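Filed under: Online Dating > Profiles & Messaging
Last updated: March

How to Get From a Match to an Actual First Date

I love this part of online dating. I know plenty of people dread it, and for a long time I did too, but once I had a way of doing it that didn't make me feel like a telemarketer I started looking forward to opening the app in the evening. I've been on Javine for a good while now (my account page says I've sent 1,157 messages, which made me laugh and then made me lie down for a minute) and most of what follows comes from getting it wrong there first.

This guide assumes you already have a profile up and you're getting at least a few matches. If you're getting none, start with your photos and come back. Everything below works on pretty much any app with a chat window, though I'll use Javine's names for things.

Step 1: Clean up the profile before you write to anyone

The first thing a new match does when your message pops up is go look at your profile again. So look at it first! Open it in preview mode, on your phone, and read it like you've never met you.

Javine gives you 1,000 characters for the bio and you don't need to use them all. Mine is maybe a third of that. What you want is two or three things a stranger could ask about without feeling nosy. "I like food and travel" gives them nothing to grab. "I'm trying to learn my grandmother's dumpling recipe and she refuses to give me measurements" gives them an opening line, and that's one less thing for them to think up.

Take out anything that starts with "don't message me if." I had one of those for months. I thought it was saving me time, but the people I wanted to hear from were reading it and deciding I was in a bad mood.

Check your distance setting while you're in there. Mine was at 50 miles for ages because that's where it was set when I signed up, and I kept having lovely chats with people I was never going to drive out to see on a weeknight.

Step 2: Send a first message that can be answered in ten seconds

Pick one thing from their profile. Ask one question about it. Add one small thing about yourself so it doesn't read like a survey. Then hit send and go do something else.

Some that have worked well for me:

"You had me at 'competitive mini golf.' Is there a league? Please say there's a league."

"I've been meaning to try that trail forever. Is the climb at the start as bad as it looks on the map?"

"Your bookshelf and mine would get along. Which one should I read next if I liked the blue one on the end?"

They're not brilliant, and they don't have to be. All they need to do is be easy to answer while someone is standing in line for a sandwich. Long openers scare people, even nice long openers, because now they feel they owe you a long reply and they put it off until tomorrow and tomorrow never comes.

Skip "hey." Skip comments on how they look, too, even sweet ones. They've had forty of those.
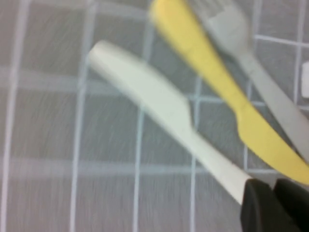 Step 3: Keep the chat moving, but keep it short

Once they've replied, you're in the fun part. My rule is to match their pace. If they write two lines, I write two lines. If they answer at night, I answer at night. I used to reply within seconds every time and then sit there watching the screen, and it made me miserable, so now I turn off the notifications and check twice a day.

Give a little, ask a little. If you notice you've asked three questions in a row and gotten three short answers, stop asking and tell them something instead. A tiny story about your day does fine. If they pick it up, great! If they don't, and you get another "haha yeah," you've learned something useful and it cost you nothing.

What I look for before suggesting we meet:

- They've asked me at least one question that wasn't "and you?"
- We've joked about something, even a dumb something
- Nothing in the chat has made me squint at my phone

That can happen in one evening or it can take a week. I'd be careful about letting it run much longer, though. I once chatted with someone for two months and by the time we met we'd used up every story we had. We sat there like two people who'd read the same magazine.

Step 4: Ask, and make it specific

This is where so many good chats go to die, and it's such an easy fix. "We should hang out sometime" isn't an invitation. It sounds friendly, they say "yeah definitely!" and then you both wait.

Put a place, a rough time and an end in the message. Like so:

"I'm really enjoying this. Want to grab a coffee at Veloso after work this week? I've usually got an hour free from 5:30."

The end time matters a lot more than I expected. An hour is a small thing to say yes to. If it goes well you can always order another, and if it doesn't, you've both got a graceful way out that was agreed on before anyone sat down.

If they say they can't, see whether they offer another time. Someone who wants to come will nearly always say "but next week works." If they say they can't and leave it there, I try one more time a few days later, nice and light, and then I let it go with no hard feelings. People get busy, people get back with exes, people get the flu. You don't get to know which, and you'll be fine.

Step 5: Do the boring safety stuff every single time

I'm a cheerful person and I still do all of this. It takes five minutes.

Stay in the app's chat until you've met. If someone pushes hard to switch to another messenger on day one, that's a reason to slow down. Have a quick video call first if you can. Javine has one built in, and I also use Gatel, a little calling app that doesn't show your phone number. Ten minutes is plenty. You're checking that they're the person in the photos and that you can stand the sound of each other.

Meet in public, get there on your own and get home on your own. Tell a friend where you'll be and when you plan to leave. And if anyone you haven't met brings up money, an investment, a gift card or a stuck package, report the profile and block it. Don't explain, don't argue. There's no version of that story that ends with a nice dinner.

Step 6: Confirm the day of

Send one line that morning. "Still good for 5:30? I'll be in the green jacket." It's friendly, it helps them find you, and it gives anyone who's wobbling an easy chance to move the date before you've ironed anything. I went from being stood up fairly often to about once a year after I started doing this.

Then put the phone in your bag. You've read their profile enough. Let them tell you about the mini golf in person and act surprised. 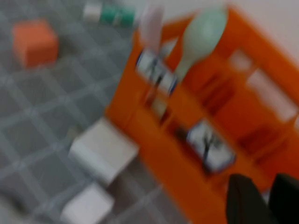 Stamgate, March

A few additions after another winter of this, mostly from questions readers have sent me.

Several of you asked what to do when a chat goes quiet halfway through. I give it four days, then send one fresh message that doesn't mention the silence at all. No "guess you're busy lol." Just something new, like a picture of the terrible soup I made or a question about the thing they were excited about last time. A good number of those chats come right back to life, and a couple of them turned into my favorite dates of the season.

Someone also asked whether it's rude to talk to more than one match at once. I don't think so, at the chatting stage. I do keep it to a handful, mainly so I don't ask one person about another person's dog. (I've done it. The dog was very well spoken of, but it wasn't hers.) Once I've had two or three dates with somebody I bring it up out loud and we figure out what we're both doing.

If you're in or near Stamgate, the early evening crowd at Veloso is still my pick for a first meeting. The back tables are quiet enough to hear each other, and the river path starts close by if you want to stretch that hour into a walk - I nearly always want to. In smaller towns, a bakery or a weekend market does the same job. You want somewhere with people around and something to look at when the talk slows down.

And for the reader who wrote in to say she'd rewritten her bio three times and still felt silly about it: leave it alone now! Send one message tonight, a short one, to the person whose profile made you smile, and then go watch your show.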